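Home Lab & Workshop Forum > Benches, Storage and Tidying
Topic: Pipette stand or drawer? Setting up a small bench for water and soil testing

plulau_pond
Posted 14 March 2022

Hello all, long-time reader and not much of a poster, so please forgive the length of this one. I have finally cleared out the back half of the laundry room (my husband deserves a medal, the old freezer weighed more than our first car) and I'm setting it up as a proper little bench for testing our pond water and the garden soil. I've been doing this on the kitchen counter for years, which means everything has to be put away before supper and then dug out again the next morning, and I always lose a cap or two along the way.

What I have so far is a single-channel pipette that goes up to 200 microliters, a bag of screw-cap tubes in a couple of sizes, and a lot of good intentions. The pipette currently lives in a drawer, lying on a folded dish towel. My neighbor Roksolana Shevchuk used to work in a teaching lab and she just about fainted when she saw it. She says it has to hang upright, end of story. A stand costs more than I wanted to spend, though, and I only have about four feet of bench. Is it really worth giving up the room?

I'd also love to hear what people use for racks. Mine is a block of wood with holes drilled in it and it has started to swell.

Thank you kindly!

mverbeke
Re: Pipette stand or drawer?

Welcome to the posting side of things! Your neighbor is right, I'm sorry to say, and I speak as somebody who kept his in a coffee mug for longer than I care to admit. When you lay a pipette down with liquid in the tip, that liquid can run back up into the shaft, and then you get to learn how to take a pipette apart. I learned on a Sunday-dinner tablecloth with my mother-in-law looking on.

A hanging stand takes up less room than you would think, too. It's wide but it isn't deep, and it can go right at the back against the wall where you weren't going to work anyway. Mine is the low, gate-shaped sort with a bar across the top. Put the tube rack in front of it and you can reach from one to the other without moving your elbows much, which I've come to appreciate as my shoulder gets older.

Milan

tinshed_ezequiel
Re: Pipette stand or drawer?

I'm going to be the grump and disagree, at least a little. If you always eject your tip before you put the pipette down, a clean drawer with a liner does no harm at all. Mine has been in a drawer for years and it still checks out fine on the kitchen scale. Four feet of bench is precious! I'd spend the money on a good rack and a second box of tips and worry about the stand next Christmas.

Where I do agree with Milan is on the layout. Rack in front, tall things behind. I had mine the other way around for a whole summer and knocked the rack over every time I reached past it.

Ezequiel Carrasco (no relation to the tin shed, it came with the house)

mverbeke
Re: Pipette stand or drawer?

Well, "if you always eject your tip" is carrying a lot of weight in that sentence, my friend. The phone rings, the dog wants out, and down it goes with the tip still on.

I do think a clear acrylic rack would suit our pond lady very nicely, the kind with a solid base and an upper plate with two rows of holes. It will take the short little vials and the bigger tubes side by side, and you can look through it to see the level in the tube without lifting anything out. A black surface underneath is kind to the eyes as well.
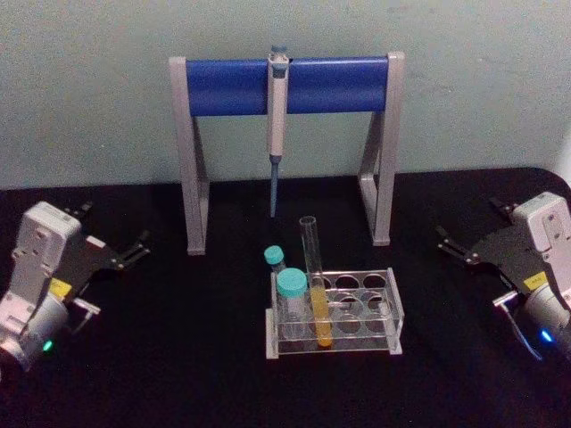
Can a tube stay in the rack while I fill it with the pipette?
Leave it in the rack, take the cap off and set it upside down on a clean tissue, then lower the tip in until it's just inside the mouth of the tube. Your other hand can rest on the rack to keep it steady, and both your hands stay clear of the opening.

I ought to say I picked up that habit from Shuk-fan Lai, who ran the evening class where I started out, and I have passed it on to anyone who would stand still long enough.

Milan

plulau_pond
Re: Pipette stand or drawer?

Oh, this is so helpful, thank you both! I've been picking the tube up and holding it in the air like somebody pouring medicine, and then wondering why I end up with drips on my sleeve. I'm going to try it your way this afternoon.

Milan, are the teal caps a particular kind? My caps are all white, and I can't for the life of me tell the clean ones from the ones I've already used.

mverbeke
Re: Pipette stand or drawer?

Just a color, as far as I'm concerned. Plenty of screw caps come in colors and I'd go by the size of the thread before anything else. What you could do is buy one color for pond and another for soil, and keep the white ones for rinse water. You'll be surprised how much calmer the bench feels.

wallside_pieter
Re: Pipette stand or drawer?

Coming in with a vote for the stand, but with a warning about the feet. I bought a secondhand one that was very light, and with the pipette hung on one end it would tip if you so much as sneezed. Hang it near the middle of the bar if you only own the one, and look for a nice broad foot on either side. I put a strip of rubber shelf liner under mine and it hasn't budged since.

As for the wooden block, please do retire it. Wood drinks up every spill and you can never get it properly clean. I had a batch of 100 soil samples from our allotment at Wallside and half of the labels came off in the damp holes. My wife still brings it up.

Pieter Hermans

tinshed_ezequiel
Re: Pipette stand or drawer?

All right, Pieter, I'll give you the wooden block. I used one for seedlings afterward and it was perfectly happy doing that.

I still say drawer for the pipette. But I would add that acrylic scratches if you so much as look at it with a scouring pad, and alcohol can craze it over time. A soft cloth, mild dish soap, lukewarm water, and let it drain on a towel. Don't put it in the dishwasher. Ask me how I know. It came out shaped like a potato chip.

plulau_pond
Re: Pipette stand or drawer?

Update for anyone who is still following along! I measured the bench again and there's a good strip at the back, behind where I work, that was only ever going to collect seed packets. So the stand is ordered, and an acrylic rack along with it, and Ezequiel, I've kept a lined drawer free in case you turn out to be right after all. I'll be doing the pond samples first and leaving the soil until May, when the beds have been turned over.

Roksolana came by for coffee and read the whole thread over my shoulder. She says to tell Pieter that the shelf liner is a good trick and she wishes she'd thought of it in the teaching lab.

One more thing while I have you all. Do you label the tube, the cap, or both? I've been doing caps only.

wallside_pieter
Re: Pipette stand or drawer?

Both! Or the tube alone if you're in a hurry. Caps wander. Pencil on a paper label, and put it up high enough that you can read it with the tube sitting in the rack.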